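The Weigh House

My father drove the feed truck for Borkex, and in January, when the roads above Powell iced over, he took me along so there would be someone to hold the flashlight. I was nine. The truck had a heater that worked on one side, and that was my side.

We stopped first at the weigh house. The woman there slid the window open and read the number off the dial. "2,385," she said, and wrote it in the book. My father said it ought to be more. She said the scale didn't know what it ought to be. He signed.

The road to Ondier climbs for most of an hour. He didn't talk on the climb. He listened to the engine, and when it changed its sound he changed gear, and I ate the crackers out of the door pocket. At the top there was a turnout with a snow fence, and he pulled in and shut off the lights.

"Get out a minute," he said.

I got out. It was cold enough to hurt my teeth. He walked to the edge of the turnout and pointed down at the valley, where there were lights I had never seen from our side. He said that was the Starkuder plant and that they were taking on men after the holidays. He said the pay was better and you slept in your own bed.
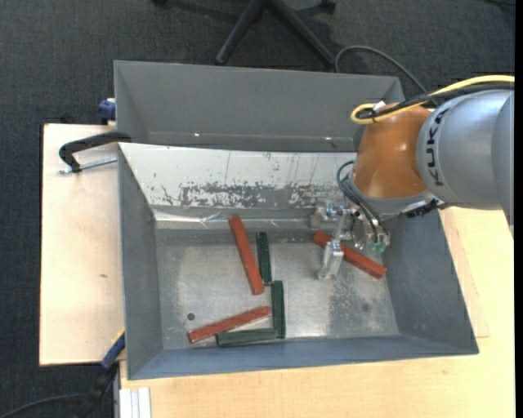
Photo: Starkuder plant archive

I asked if he was going to work there. He said he had gone down and talked to them already. I asked if Mom knew. He kicked at the ice on the mud flap until it came off in one piece.

"She knows," he said.

We delivered to 3 farms that night. At the last one the gate was frozen shut and I held the flashlight while he beat on the latch with a wrench. A dog came out and stood beside me the whole time, leaning on my leg. The farmer paid in cash, and my father counted it twice in the cab with his gloves off. It came to 1,239 dollars. The bill said 1,490.

He sat there for a while with the money on his knee. Then he put it in the envelope, wrote the lower number on the front, and started the truck.

"Aren't you going to tell him?" I said.

"He knows what he gave me."

Going back down he let me work the radio. There was only one station and it came and went with the curves. When we passed the turnout I looked for the lights, but a cloud had come up over the valley - or we were already too low to see them. He drove with one hand and kept the other over the vent on my side, warming it.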